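El mes que aprendí a comer caldo

Llevaba años diciendo que algún día escribiría sobre la cocina de Kanokwan Meesuk, y siempre lo dejaba para después, porque me parecía que me iba a quedar corta. Seguramente me quede corta igual, pero en diciembre volví a sentarme en su barra y ya no tengo excusa. Así que poneos cómodos, que esto va para largo.

El local se llama Parnell y tiene una puerta tan discreta que las dos primeras veces pasé de largo. Dentro hay una barra, unas mesas pegadas a la pared y un olor a galanga y a hueso tostado que te abraza antes que el camarero. Kanokwan trabajaba de contable (¡de contable!) hasta que un verano se fue a ayudar a un amigo en la cocina de un hotel y ya no volvió a la oficina. Me lo contó mientras picaba cilantro, sin levantar la vista, como quien cuenta que cambió de autobús.

Su menú tiene 3 caldos y poco más. El primero es claro, casi transparente, con hierba limón y un punto de lima que llega al final. El segundo lleva coco y cúrcuma, y es el que pide todo el mundo cuando hace frío. El tercero, mi debilidad, es un caldo oscuro de rabo de ternera que se pasa la noche entera al fuego y que se sirve con un cuenco aparte de arroz y unas hierbas que cada cual echa a su gusto. Yo las echo todas, claro.

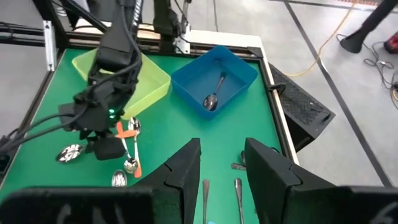 Cucharas plateadas y un par de recipientes de plástico, uno de ellos azul.

La primera noche fui con Ciarán Hennessy, que es de los que dicen que una sopa no es una cena. Pidió el caldo de coco con cara de sacrificio, y cuando me quise dar cuenta estaba preguntando si se podía repetir — y repitió. De vuelta a casa no habló de otra cosa. Desde entonces me escribe cada dos por tres para ver si hay mesa.

Le pregunté a Kanokwan por el secreto, que es una pregunta bastante tonta, y tuvo la amabilidad de contestarme en serio. Me dijo que lo más difícil había sido aprender a no tocar la olla. Al principio removía, probaba, corregía, volvía a probar, y el caldo le salía turbio y cansado. Ahora lo deja a fuego muy bajo, le quita la espuma durante la primera hora y se va a hacer otra cosa. También me dio una cifra que apunté en el móvil para no olvidarla: 400 gramos de cebolla quemada por cada olla grande, quemada de verdad, negra por fuera. De ahí viene ese color.

En casa lo intenté, por supuesto. La primera vez me asusté con la cebolla y la saqué antes de tiempo, y me salió un caldo rubio muy digno pero que no sabía a Parnell ni de lejos. La segunda vez la dejé hasta que el vecino llamó a la puerta. Mucho mejor. Todavía me falta algo, sospecho que paciencia, y también unos huesos como los que le trae Reinaldo Lopes, su carnicero, que a mí me vende los buenos cuando le quedan.

De postre hay una sola cosa, un flan de azúcar de palma con sal, y conviene avisar al sentarse si lo queréis, porque se acaba. Una noche me quedé sin él y me tuve que conformar con mirar el de la mesa de al lado, que era de Siobhán Mac Giolla, una clienta de toda la vida a la que yo no conocía de nada. Me ofreció una cucharada. Acabamos hablando hasta que nos recogieron las sillas, y me dio su receta de pan de avena, que os debo para otro día.

Si vais, id pronto, antes de las ocho, y sentaos en la barra aunque haya mesas libres. Pedid el oscuro. Y si veis a Kanokwan, decidle que sigo peleándome con la cebolla, que la semana que viene pruebo otra vez y ya le contaré.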